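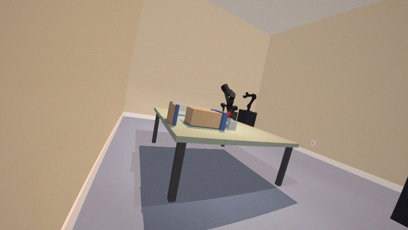

Product pages for furniture should state a load rating, and the rating should say how it was measured. Most pages give one number, or none. A buyer comparing two tables at the same price learns the width, the depth, the height and the name of the finish, and then has to guess how much weight the top will take before it sags. Renderings don't help. A small rectangular table with a thin-edged pale top on dark grey legs, a box resting on a tray toward the back, tells the buyer about proportions and little else. The box could stand for any weight at all.

The usual objection is that ratings confuse people. I spent four years writing specification sheets for Brekura, a mid-size office supplier, and I don't think the complaint holds up. Customers called us about load constantly. They wanted to put a printer on a side table, or an aquarium on a console. What confused them was a bare figure such as "40 kg" with no mention of whether the weight was spread evenly or set down at the center of the span. Those are different tests. For a simple top supported at both ends, a given weight at midspan produces twice the bending moment of the same weight spread along the length.

Duration matters too. Particleboard creeps under constant load, and a top that looks flat after an hour may have a visible dip after a year. Mechthild Oberholzer, who ran our test bench, kept loaded samples on a rack by the loading dock and measured them each May. Her records covered 781 samples by the time I left. None of that data reached a product page, even though a single line would have carried it: load, distribution, time, deflection.

Cost is the stronger objection. Reltovance quoted us $2,000 per model for outside testing, and a small maker with a wide catalog can't absorb that. A fair rule would let makers test in-house, provided they publish the method, and would let one result cover a family of tables with the same top and span. Frames that differ only in color need no second test.

I would also drop the word "sturdy" from listings - it has no unit. Sakda Chantharasri, my former editor, thought this was pedantic and let it stand in every sheet he approved. We still disagree about it.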